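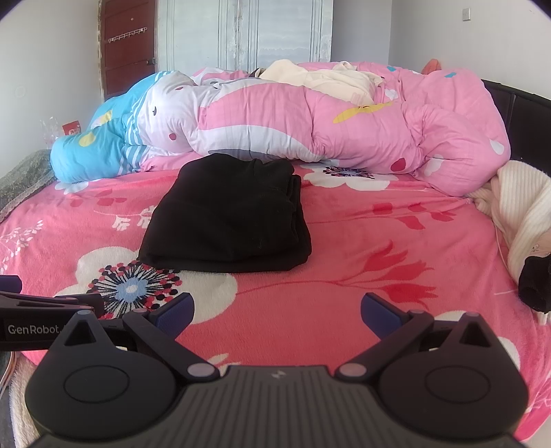 A folded black garment on a pink floral fitted sheet, with the comforter rolled up at the head of the bed.

News > Local > Housing and Services

Drillwood residence moves laundry folding into the bedrooms

By Mesfin Tamiru
December

The Drillwood residence has closed its central folding room and now requires clothing to be folded on the bed in each bedroom, under a revised linen procedure that took effect at the start of the month. The change applies to all three residential wings and covers personal clothing, towels and bedding.

Under the previous arrangement, dried laundry was carried from the machines to a shared room on the ground floor, folded on long tables, sorted by room number and delivered on shelved carts. Hadgu, the company that manages the building, said the room handled 2726 garments in its last full month of operation. Of these, 397 were recorded as delivered to the wrong bedroom.

"Most of the errors were dark clothing," said Selam Hadgu, who runs the company's residential services. "A black sweatshirt folded to a standard size looks like every other black sweatshirt folded to a standard size. The label is on the inside of the collar and the fold hides it."

Clothing now leaves the dryers unfolded, in one mesh bag per resident. The bag is tagged before washing and stays closed until it reaches the bedroom. Folding is done by the resident or by a member of the housekeeping staff, depending on the support plan for that room.

The procedure runs to four pages and is specific about the state of the bed before folding begins. The comforter is rolled toward the head and left there. It does not have to be squared or tied. The fitted sheet stays on the mattress and is pulled flat at the corners, and the middle of the bed is used as the work surface. Pillows may remain under the comforter or be moved to a chair.

Folded items are placed in the center of the bed as they are finished. Heavy items such as sweatshirts and pants are folded first and go at the bottom of the stack. The sleeves of a sweatshirt are crossed behind the body, the hem is brought up to the collar, and the result is folded once more if the drawer requires it. Pants are folded lengthwise and then in thirds. Underwear and socks are sorted but not folded, a point on which the earlier procedure was silent and practice varied between wings.

A stack may not be higher than the depth of the drawer it is going into. Drawers in the east wing are shallower than those in the other two, and the document gives a separate table for them.

The residence tested the method in the east wing from September. Over the test period, 1312 garments were folded in bedrooms. Hadgu said 11 were later found in the wrong room, all of them traced to bags that had been tagged incorrectly before washing. No item was recorded as lost.

Time per load went up. Staff in the folding room had been able to finish a full dryer load without walking, while the bedroom method adds the trip down the corridor and the time needed to clear the bed. The company did not release a figure for the increase but said it was smaller on floors where the elevator is close to the laundry. Residents who fold their own clothing are not included in the timing.

One effect of the test was a change in the choice of sheets. The residence had supplied plain navy fitted sheets to all rooms under a contract that ended in the spring. Staff reported that black and dark gray clothing was hard to see against them, especially late in the afternoon, and that single socks were being left behind and made up into the bed. Residents are now allowed to use their own bedding on any mattress, provided the fitted sheet holds at all four corners and can be washed at the temperature set for the building. Light or printed sheets are recommended for rooms where most of the clothing is dark. The recommendation is not binding.

Replacement sheets for residents who do not have their own are supplied by Ulis, which delivered 1112 pieces of bedding to the building before the change. The order included fitted sheets in two mattress depths, pillowcases and comforters. Sheets in the deeper size are marked with a colored thread at one corner. The residence asked for the marking after shallow sheets were repeatedly fitted to deep mattresses and came loose during the night.

Comforters are handled separately from the rest of the bedding. They are washed on a six-week cycle, one floor at a time, and are too large for the mesh bags. Each one is tagged at a corner seam and returned to its room over the arm of the person carrying it. The procedure asks that comforters be shaken out and left open on the bed for an hour before they are used. Rolling one up for a folding session directly after drying is discouraged, as the filling can stay bunched along the roll.

Reaction among residents has been mixed. At a meeting held in the dining room, several said they preferred to see their clothing before it went into the drawer, and two asked whether they could refuse the standard fold. They can. The procedure states that a resident's own method takes priority and should be written on the card inside the closet door. Other residents objected to having clothing spread on the bed at times when they wanted to lie down. Folding is now limited to the hours between 10 a.m. and 4 p.m., and staff must ask before moving the comforter.

Housekeeping staff raised the height of the beds. Most mattresses in the building sit lower than the old folding tables, and bending over a low bed for the length of a full load was reported as tiring. In rooms with adjustable frames, the bed may be raised for folding and has to be returned to its marked height afterward. In rooms without them, the work may be done seated on the edge of the bed or on a stool kept in the linen closet at the end of each corridor. Hundesico, which services the adjustable frames, has added the height markings to the rails and will check them during its regular visits.

The procedure also sets out what happens when folding is interrupted. A finished stack may be left on the bed for up to one hour. After that it goes into the drawer or onto the chair, and the comforter is rolled back down. Unfolded clothing is returned to the mesh bag. Staff are not to leave a stack on the floor or on top of a radiator cover.

Clothing that needs mending is set aside at the foot of the bed and logged on the same card used for folding preferences. Under the old system, repairs were collected in a bin in the folding room, and items in the bin lost their place in the delivery order. Hadgu said a large share of the complaints it received about missing clothing concerned garments that were waiting for a button or a hem.

The former folding room has been cleared and its tables moved to the activity room. The shelved carts were kept and are used for towels, which are still folded in bulk next to the dryers when they belong to the building. Towels owned by residents travel in the mesh bag with the clothing.

The company will review the procedure after three months of use in all wings. The review will cover misdelivered items, time per load and the drawer table for the east wing, where new dressers are on order. Copies of the procedure are available at the front desk — a large-print version is kept there as well — and a one-page summary has been posted in each linen closet.

Get local news by email. Enter your address to receive our newsletter. You can unsubscribe at any time.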